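Teaching paper folding by hand: leading the arm or using a handheld gripper?

Forum: Learning from Demonstration > Show your work

misero_fold
Posts: 230

OK so I have been bitten by the paper bug. Our little group in Vilela started on folded paper in October and I can't stop thinking about it. We had done cups, lids, tubes, all the usual rigid stuff, and then Ghada put a sheet of paper in front of the arm and everything we thought we knew went out the window. It's so much fun!

Right now we show the task two ways. One person takes hold of the arm and leads it through the motion, and we record the joints. Or somebody uses a handheld gripper with a camera on it, no arm involved, and we work out the motion from the video afterward. I've got 200 demos by leading the arm and I'm about to start a proper handheld set. Before I burn a week on that, which way would you go for picking up a standing folded piece and setting it down without crushing it?

Olga R.

fingertip_evie
Posts: 963

Handheld, every time. Oh, I love this question. When you lead an arm you're fighting its weight and its joints, and your wrist does things it would never do if you were just picking up a piece of paper. With the handheld tool you get something close to what your hand wanted to do in the first place. My best paper demos look almost lazy. You come in slow, close, pause, lift.

The pause matters a lot more than I expected. I used to lift the instant the fingers closed, and the policy learned to lift while they were still closing. Half a beat fixed it.

Evie Wainwright

jhenriques
Posts: 88

Going to push back on Evie here (friendly!). The handheld tool will happily go places the arm can't. I recorded a beautiful set last spring, everyone in the lab admired it, and then a big chunk of it turned out to be unreachable on our arm because I kept rolling my wrist way over. If you lead the arm by hand, every single demo is one the arm can do. For a beginner group that's worth a lot.

Also, Olga, are you recording gripper width as a number or just open/closed? For paper you want the width. Open/closed is fine for blocks.

misero_fold
Posts: 231

Width, yes! Madalena insisted on it from day one and I grumbled and she was right. The handheld one logs it too, so at least that part matches.

Jaime, how did you catch the unreachable ones? By replaying them?

jhenriques
Posts: 89

Replayed the first few on the arm and watched it stop dead halfway. After that I ran them all through the kinematics before training and threw out whatever failed. Takes minutes. Do it at the end of every session while you still remember what you did, and you can record the bad ones over again the same afternoon.

novmont_bench
Posts: 41

Has anybody here tried plain remote control for this? We use a leader arm and a follower arm at Novmont and I find it really pleasant for paper. You keep your hands out of the way of the cameras, and you see exactly what the robot is going to be stuck with later. It's slower to learn, I'll give you that. My first afternoon was mostly crumpled sheets and laughing.

fingertip_evie
Posts: 964

I've tried it and I never got good at it! I can't feel anything through the leader, so I squeeze too hard. Maybe I gave up early. How long before it clicked for you?

novmont_bench
Posts: 42

Three or four sessions. You stop waiting for a feeling and start watching the crease. When the crease opens up or the sides bow, you're at the limit, back off a hair. I still think remote is underrated, but I agree it's a rough start with paper.

ghada_akl
Posts: 17

Ghada from Olga's group, hi all! Adding to what Evie said about the approach. We found the height of the grab matters as much as the squeeze. Too low and the top leans over when you move. Too high and you pinch the point flat. We vary it on purpose now, and we turn the paper a little between demos too, so the policy doesn't fall in love with one spot on the table.

And don't clear everything else off the table! Our first set was on a bare surface and the policy got completely lost the moment there was a packet sitting near the paper. Leave the normal clutter there and move it around.

jhenriques
Posts: 90

Agree on clutter, strongly. Do you have a view from the handheld camera? I'm curious how much of the paper the fingers hide.

ghada_akl
Posts: 18

Sure, one still:
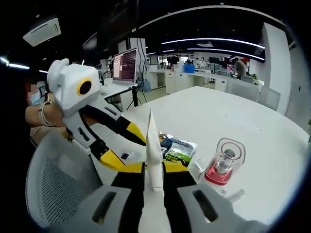 Folded paper held upright between the fingers, arm to the left, table left messy.

jhenriques
Posts: 91

Oh nice, that's a much better view than I was picturing. The crease is right there between the fingers, so the model has something to look at while it closes. I withdraw about a third of my grumbling.

fingertip_evie
Posts: 965

Only a third!

My one worry is the white paper over a white table. It's a tall piece so you can still read it, but I'd throw in some colored sheets. We did yellow and a horrible pink and the results got better on white as well, which surprised me.

misero_fold
Posts: 232

Colored sheets, going on the list. I think we'll do a mixed set: mostly handheld with Jaime's reach check after each session, and keep the arm-led demos in for the set-down, where I like having the real joints in the data. Has anyone trained on a mix like that? Did you weight the two halves or just pour them in together?

novmont_bench
Posts: 43

Poured them in together the first time and it dithered between two speeds, because our arm-led ones were so much slower. Resample them to a similar pace first. We use a small script called Fostatix that one of our students wrote, I can ask her if she minds sharing it.

misero_fold
Posts: 233

Yes please! Ours are definitely slower when we lead the arm, Madalena clocked me at 5 seconds just on the lift. I'll start the handheld set tomorrow morning and report back with the reach numbers.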